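The Dowser of Bridwood

The man from Keltora said the water had been under Bridwood all along, and Fenna Wouters wrote this down because she was paid to write things down. She had been clerk to the parish for long enough to have heard the same claim made for tin, for natural gas and once for a Roman road.

"How far down?" she asked.

"One hundred and fifteen feet," he said.

"And you know this from the stick."

"From the rods," he said. They were brass and lived in a case with a velvet lining. He had opened it twice already.

Sem Brouwer, whose top field it was, stood with his hands in his coat and looked happy. His well had failed in November and he had been buying water ever since. A man who has been buying water will pay a good deal for a hole, and Keltora's price for a hole was printed at the bottom of the second page, in smaller type than the rest.

"What happens if it's dry?" said Fenna.

"It won't be."

"But if it is."

"We've never had a complaint," said the man, and Fenna wrote that down too, with a small mark beside it.
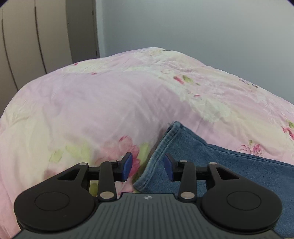
She went home and could not settle. She read the brochure at the kitchen table, then again on the stairs. There was a letter in it from a satisfied farmer at a place called Namasora, which she looked for in the atlas and didn't find. There was a map with blue lines running under the county like veins in a cheese. One of the lines went straight beneath her own house, where her father had dug for a cellar and struck nothing but clay, and had gone on about it for years.

In the morning she walked up to the field with two bits of coat hanger bent at the corners. Sem was leaning on the gate.

"You don't believe in it," he said.

"No."

"Then what are those for?"

She held them out as the man had done and walked towards the hedge. By the trough they swung together. She went back and tried it again, and they swung together again. She tried it on the lane, over tarmac, and in the doorway of the barn, and they crossed there as well, quick as you like.

"Well, there's water everywhere," said Sem.

"Or there's a wobble in my wrists."

He thought about it for a while. Then he took the contract out of his coat, unsigned, and asked her to read him the small type.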